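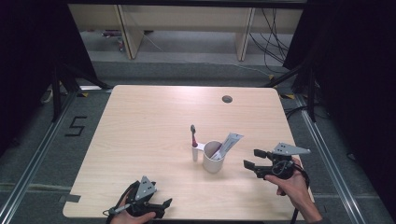 Toothpaste keeps tipping the cup over, and where does the brush go?

Reading time: 4 minutes

Dalia Tawfik

I have a small sink with no cabinet and no shelf, so my bathroom things live on a little wooden table next to it. Right now that means one short white cup with the toothpaste in it and a toothbrush in its own narrow white holder right beside the cup, close enough that they touch. It looks tidy enough but I have two problems with it.

First, the toothpaste. The cup is low and the tube is long, so the tube leans out over one side with the crimped end in the air. A new tube is heavy and the cup has gone over more than once when I reached past it. When the tube is nearly used up it flops around and slides down the rim.

Second, the brush. I used to keep brush and tube together in the one cup and the bristles ended up resting on the tube, which I didn't like. The separate holder fixed that, but it's narrow and has a small base and I don't fully trust it. Also there is a bit of white sludge in the bottom after a week or so.

I can't drill into the wall (rental, tile). I don't want one of those big caddies with a soap pump and six compartments. I live alone and own one toothbrush. Is there a better way to arrange two things on a table, or should I buy a taller cup? If it's a taller cup, how tall?

Mogens Kvaran

Taller cup and you're done. I use a drinking glass.

Ragnheiður Dalsgaard

I would keep what you have and change a few small things before buying anything.

The cup tips for two reasons: it doesn't weigh much, and the tube's weight is up high and off to one side. Put something in the bottom. I used aquarium gravel, 200 grams of it, rinsed well, and it made a clear difference with a cup I had that was always falling over. Clean pebbles from a garden store are the same thing. The gravel also lifts the cap end of the tube off the floor of the cup, so it isn't sitting in whatever has dripped. You do have to tip the gravel out and wash it now and then. If that sounds like a nuisance, buy a heavier cup in the same shape. Stoneware is good. Thin plastic and enamel are both too light.

Next, turn the tube around. Check which way it leans and point it at the side you don't reach across. If you're right-handed and the faucet is to the left of the table, the tube should lean toward the back of the table or the wall. Most of the times I knocked mine over it was my sleeve catching the end of it.

As the tube empties, roll up the crimped end and put a binder clip on it. A rolled tube is shorter, so it stands lower in the cup and stops flopping. Some people put the clip on from the first week. I wait until it's half gone.

For the brush, keep the separate holder. One brush standing upright with its head in the open air is a good setup, and it dries faster than it would leaning against a tube. I would leave a gap of a finger or two between the holder and the cup, though. When they touch, a bump to one goes straight into the other, and water sits in the crack between them. If the holder feels unsteady, a small dot of museum putty under the base will hold it on finished wood. Try a dot on the underside of the table first to see if it marks. It came off mine cleanly but the finish on yours may be different.

The sludge is toothpaste and water running down the handle. Rinse the handle as well as the head, shake the brush over the sink a few times, and wipe the lower half before it goes back. I also wash the holder on the same day I change the towels. A bottle brush gets down into a narrow one. If you don't have one, leave it in hot water with a spoonful of baking soda for 17 minutes or however long you're in the shower.

One more thing about the wood. Put both pieces on a saucer or a small tray. Mine is a Sterkent saucer that lost its cup, and it was 50 cents at a church sale. Water rings on pale wood are hard to get out once they turn gray, and a tray means you can lift everything in one go when you wipe the table.

As for height, measure the tube from cap to crimp and get a cup a bit more than half that. Any taller and you'll be fishing for the small tubes.

Poul Kárason

Agree with most of that, except the gravel. I tried it and found bits of it in the sink for months.

Have you thought about standing the toothpaste on its cap? Many tubes have a wide flat cap now and will stand on their own. Then you don't need the cup for it at all and can use it for floss or a comb. It won't work with the narrow screw caps, and it works less well when the tube is almost empty.

Dalia Tawfik

Thanks all. Mine has the narrow cap, so the cup stays. I've turned the tube toward the wall, moved the holder over a little and put a saucer under both. Will look for a heavier cup this weekend.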